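Cell notes: looking after the gear bench

From the Skudley workshop newsletter, 24 May 2018

Several people have asked for a written account of how the gear bench is kept running, mostly since the second shift began sharing it. What follows is the routine as it stands now. It was put together by Marloes Verhoeven from the bench log and from her own notes, and it replaces the two sheets that were taped inside the cabinet door. Please take those down if you still find them anywhere.

The job the bench does has not changed. The arm picks up small white spur gears and sets them on the upright pegs of a round plate that lies on the mat. It sounds like very little, and on a good day it is. The fit between bore and peg is close, though, and a gear that comes down slightly tilted will sit on top of the peg and go no further. Almost all the care described in these notes goes into keeping that last bit of travel straight.

What was wrong over the winter

In December the bench was stopping far too often. The log for the month has 23 entries, and most of them say the same thing in different handwriting: gear on top of peg, arm stopped, reset by hand. We first blamed the fingers and changed them. The stops went on. We then blamed the plate and swapped it for the spare from the Vonholm order, and the stops still went on.

The cause was the cables. Over many small repairs the wires at the wrist had been pulled tighter and tied closer, until there was no slack left when the wrist turned to its far position. At that point the bundle pulled sideways on the gripper. It was a small pull, too small to see, and it only showed when the gear was a hair above the peg. Marloes found it by cutting all the ties and running the program with nothing in the fingers. She then ran it with gears and had no stops for the rest of the shift.

So the loops at the wrist are there on purpose. They look untidy and visitors sometimes remark on it. Leave them as they are.

How the cables are dressed now

Start with the arm at rest and the power off. Put the wrist in its middle position by the marks in the bench binder. Lay the cables so that they leave the wrist in wide arcs, and make sure no arc is under strain. Tie them once near the top of the flange. Use hook-and-loop tape first and get the lengths right with that, then add a zip tie when you are satisfied. Do not add a second zip tie further down. That was how the trouble began.

With the bundle tied, turn the wrist slowly by hand through its full range, one way and then the other. Watch the arcs. They should open and close without rubbing on the edge of the gripper. If one goes flat, it is too short. If one drops low enough to touch the mat when the gripper is down, it is too long and will sooner or later brush a gear off its peg.

The thick braided cable is a separate matter. It should lie on the mat in an easy curve, well clear of where the plate goes. Do not tape it down. It needs to shift a little when the arm reaches out, and tape only moves the strain to the connector.

Last, check that labels on the cables and on the gripper are still stuck down and have not been covered by tape. The stores people need the code on the gripper whenever we send it out, and peeling tape off a label usually takes the label with it.

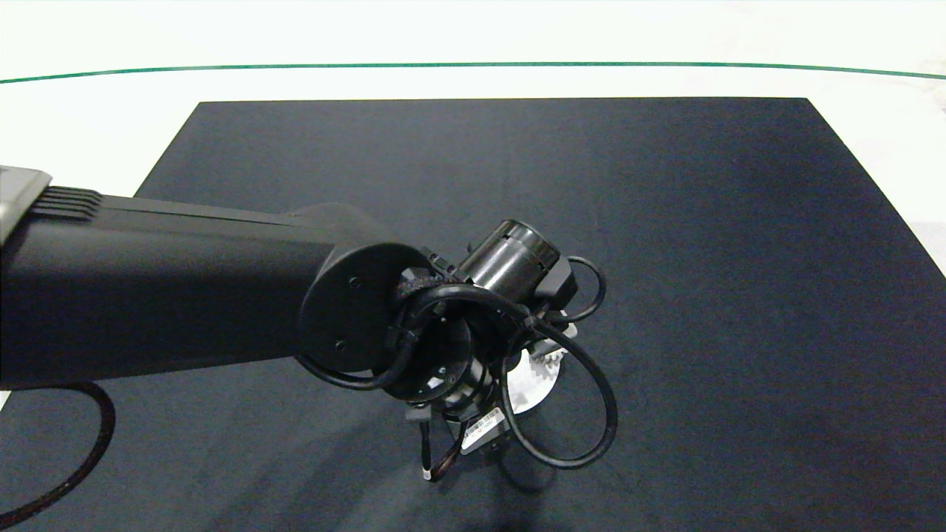
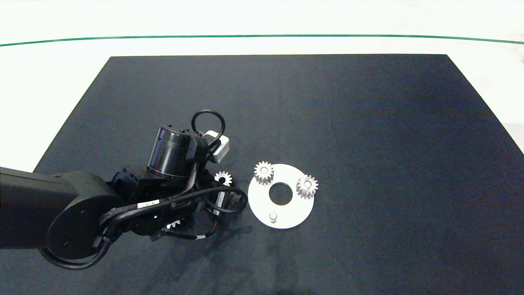 The mat and the plate

The dark mat is there for contrast and for grip. White gears on a white table gave the vision check a hard time, and the plate used to creep whenever the arm pressed down. The mat fixed both. It does pick up dust and smudges, and it will crease if it is rolled up carelessly, so it stays flat on the table at all times, including weekends.

Clean it with the soft brush at the start of each shift. If a mark will not brush off, use a cloth that is barely damp and let the mat dry fully before the arm is started. No spray cleaner of any kind. The Banero cleaner we use on the floor leaves a shine on the fabric, and the vision check reads the shine as an edge. We lost most of a morning to that in the old room.

Set the plate down flat and press lightly with your palm to feel for rocking. A plate that rocks has something beneath it, nearly always a crumb of plastic from a worn gear. Turn it over, wipe it, brush the mat and set it down again. Then run a fingertip around the top of each peg. The tops are rounded to help the gear find its way on, and a nick there will catch the bore. A nicked plate goes in the red tray with a note saying which peg. Please do not file it yourself, however small the nick looks.

Checking the fingers

The fingers wear on the inside face, where they close on the gear teeth. You will not see this wear from the front. Open the gripper, shine the small torch across the inner faces at a low angle, and look for grooves. Fine scratches are fine. A groove that catches a fingernail means a new pair.

Always change fingers in pairs, even if only one is worn. We tried it the other way to save money and the grip came out lopsided, which gave us tilted gears again. Spare pairs are in the Mulder cabinet, drawer marked 245. When you take the last pair but one, write it on the board so that more can be ordered.

After a change, run program 404. It closes the fingers on a test gear, lifts it, waits and puts it back in the same spot. Watch the gear from the side during the wait. It should hang level. If one side dips, loosen the fingers, seat them again and repeat. If it dips a second time, stop and find Marloes or leave a note in the log. Do not correct for it in the program. There were three different corrections in there last year, each one made to cover for the one before, and it took a good deal of work to get them all out.

Screws and joint covers

The joint covers need very little. Wipe them with a dry cloth once a week and look at the screw holes for any sign of powder or grease. Powder means something is wearing inside and the arm should not be run until it has been looked at. A trace of grease can be wiped off and noted.

Flange bolts are checked once a month with the small torque wrench, which lives in the bench drawer and should go back there. Go across the circle from one bolt to the opposite one and not around in order. If any bolt turns before the wrench clicks, write down which one. A bolt that comes loose two months running gets replaced.

Starting up

Stand where you can reach the stop button and run the first cycle at slow speed. Do this every time, including after a short break, and including when the last person tells you all is well. During the slow cycle keep your eyes on the wrist and let the gears look after themselves. If the cables move freely at slow speed they will do so at working speed.

Once the slow cycle has finished, put a fresh set of gears out and go to normal speed. Stay for the first full plate. After that the bench can be left to run with someone in the room.

If it stops with a gear on top of a peg, do not push the gear down by hand and carry on. Lift it off, look at the bore and the peg, check the cables, and start that plate again. Write the stop in the log even if it cleared at once. The log is how we found the December fault, and it would have been found sooner if the first few stops had been written down.

Results so far

Since the cables were redone the bench has placed 2105 gears. There have been a few stops, and each was traced to a nicked peg or a worn pair of fingers. None was put down to the cables. The fingers also seem to be lasting longer than before, though we have not run long enough to be sure of that, and the present gears come from a newer batch.

Still to do

The bench binder needs new pages for the wrist marks, as the old ones were drawn for the previous gripper and one of them is hard to read. Marloes will redo them next month. Until then, ask her if you are in doubt about the middle position.

We would also like a second plate on hand that is known to be good, so that a nicked one can be swapped at once. The order has gone in. When it arrives it should be checked peg by peg before it is put on the shelf.

Anyone who wants to learn the cable routine can ask Marloes to take them through it at the end of a shift. Allow an hour, and bring your own side cutters. The pair at the bench is blunt.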